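Chapter 4
Where Things Go: Storage and the Flow of Goods
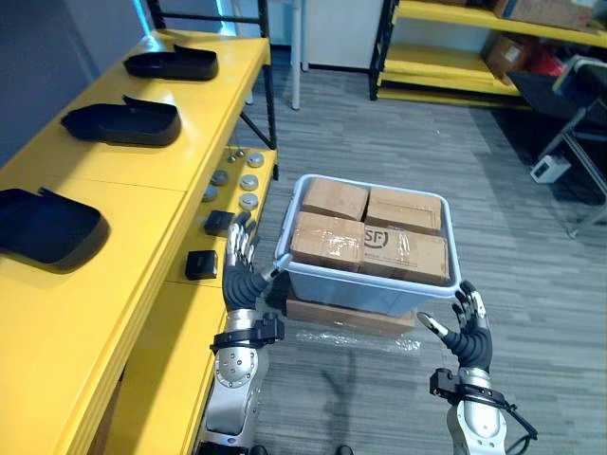

Think for a moment about the last time you went looking for the tape. You knew you owned some, you may even have owned three rolls, and still you spent 20 minutes opening drawers (and probably ended up going out to buy a fourth!). A small business has the same trouble, only bigger, and it pays wages while the looking goes on.

In Chapter 3 we followed the Turneck Paper Company through its first January, when orders were few and the owners could carry the whole stock list in their heads. We pick up the story with 1318 items on that list, and heads, however good, are no longer quite enough.

We'll begin with the plain matter of giving every item an address, and then move on to how much of it to keep. Along the way you'll meet the Plolard method of counting stock, which I've always been fond of, and which looks much harder on paper than it is in a stockroom.

Before you read on, pick one cupboard at home and write down what you think is in it. Keep the list handy for Section 4.2.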